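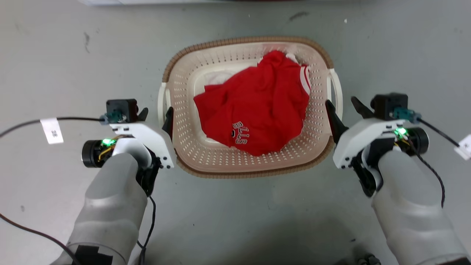
Helpers wanted, open day, Tarnemine robot hall

We need 15 people for our open day in February. Paid, one day plus a short evening briefing the night before. No robot experience needed, we teach you what you need.

What it is
Tarnemine works on two-armed robots for household chores. Laundry mostly, some kitchen stuff. Once a year we open the Grurside building and let people in to watch. Last time we had 310 visitors and not nearly enough hands, lines out the door, people wandering into the charging room. So this year we are hiring properly.

Doors 10 am to 4 pm. Helpers in at 8:30, out by 5:30. Lunch at noon or 1, two shifts, you don't get to pick sorry.

The jobs

Floor hosts. Most of you will be doing this. Take a group around the hall, keep them behind the yellow tape, answer the easy questions, pass the hard ones to an engineer. Groups of up to 20. You will be talking all day so bring water.

Demo reset. The laundry demo runs every half hour. Two arms, one basket on the floor, a handle on each side of it, shirts inside. Between runs you mess the clothes up again, put the basket back where the engineer wants it and get out of the way. Lots of bending down and getting back up. Bad knees, ask for another job, no hard feelings.

Door and coats. Hand out badges, take coats, tell people where the bathrooms are. Also strollers. There were a lot of strollers.

Visitor drivers. We have 3 stations where visitors steer the arms themselves with a pair of hand controls. You fit them, explain the stop button, stand there for the whole turn. Needs a calm person. Kids over 10 only and you have to be the one who says no to the parents.

Who we want
- 18 or over
- OK on your feet all day
- Clear spoken English, second language a big plus (Spanish especially)
- Can follow a safety instruction the first time
- Closed shoes, hair tied back if its long, no scarves or dangling badges near the arms

Students welcome. Retired welcome. If you worked at the Soler demo day over the summer tell us, you can skip part of the training.

Pay
200 dollars for the day, briefing included. Lunch and coffee on us. Parking free behind the building, come in by the Skiston gate, the front lot is for visitors only. Bus riders get the fare back, keep your ticket.

The briefing
Evening before, 6 to 7:30 pm, in the hall. Not optional. If you miss it you can't work on the floor, insurance thing. We walk through the route, the tape, the stop buttons, who to call on the radio. You'll see the laundry demo run a couple times so you know what to say when it drops a shirt. It does drop shirts. Say it's a live demo, becuase it is.

How to apply
Use the form on the Open Day page. Keep it short:
- name and phone
- which job you'd like, first and second choice
- languages
- shirt size, S to XXL
- anything we should know (allergies, lifting limits etc)

No resume, no cover letter. We read them as they come in and fill spots as we go, so early is better. You get a yes or a no either way, normally inside a week. If you're on the waiting list we'll say so and may call as late as the day before.

Want to come as a vistor instead? Don't use this form, tickets are on the same page, free, pick a time slot.

Questions, call the Grurside front desk, 9 to 4. Ask for open day staffing or you'll get put through to sales.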